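Cupping and Moxa, Session 2 -- handout
Culcombe evening course, Nov 14, 2018

Okay, so last time I got carried away with cups and we hardly touched moxa. Moxa is dried mugwort, burned close to the skin to warm a point. I learned it with loose cones, but for this class we'll stick to the rolled sticks, they're so much easier!

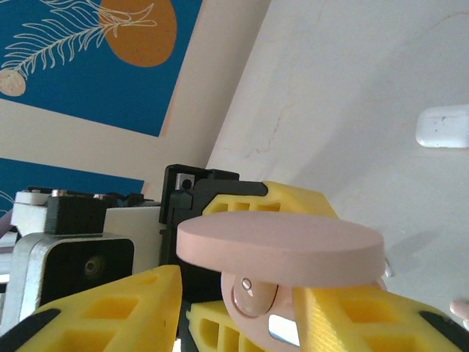

How close should the stick be held? Start about an inch away and go by what your partner tells you -- pleasantly warm, never stinging.

Keep your free hand resting near the point so you feel the heat too. I forget this when I'm chatting (I'm always chatting).

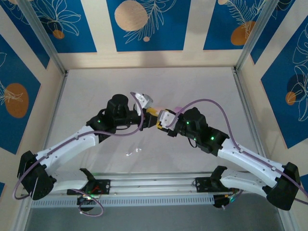
Tap the ash off often, into the sand bowl please, and snuff the stick out fully when you're done. They smolder for ages.

Points for practice are Stomach 36 and Spleen 6. Leave out Spleen 6 if your partner is pregnant.

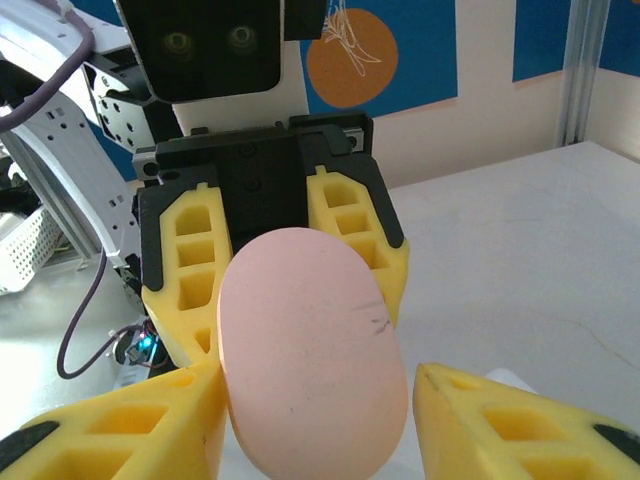

Then swap over and write up your notes. Reading for next week is page 37 of the Skemness booklet.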